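News > Local > Around the Workshops

Shared workroom at Laltora gets its lunch corner sorted

Members of the Laltora shared workroom spent Monday sorting out the upstairs lunch corner, after months of complaints about cluttered tables and nowhere to heat up a meal.

Organiser Austra Org said the job was meant to take a morning and ran to 3 hours past that. Tables were moved back towards the railing, old packaging went out, and the microwave was given a table of its own.

"People were eating at their desks," Org said. "Now there's somewhere to put a plate down."

The group had set aside $50 for cleaning supplies and storage containers. Darius Mockus, who rents a bench in the room, said the colour of the tables was still up for debate - he would like them all to match - but that could wait until May.

A list of kitchen rules will go up beside the sign-in sheet. Members are asked to label their food and take empty containers home on Fridays.

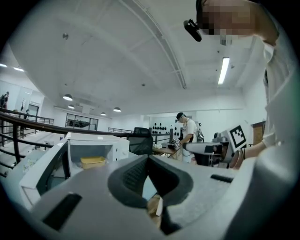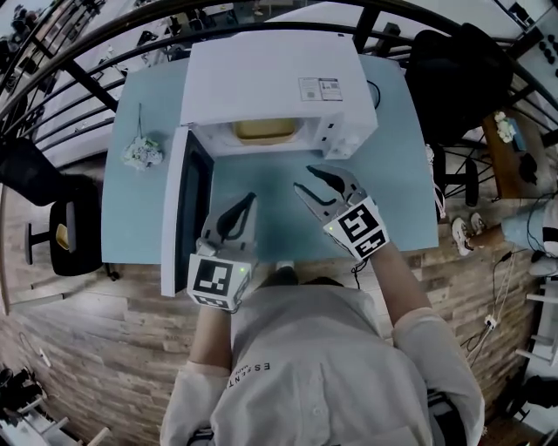 The Laltora workroom, with a yellow tray in the white machine (first photo) and a yellow container in the open microwave (second photo).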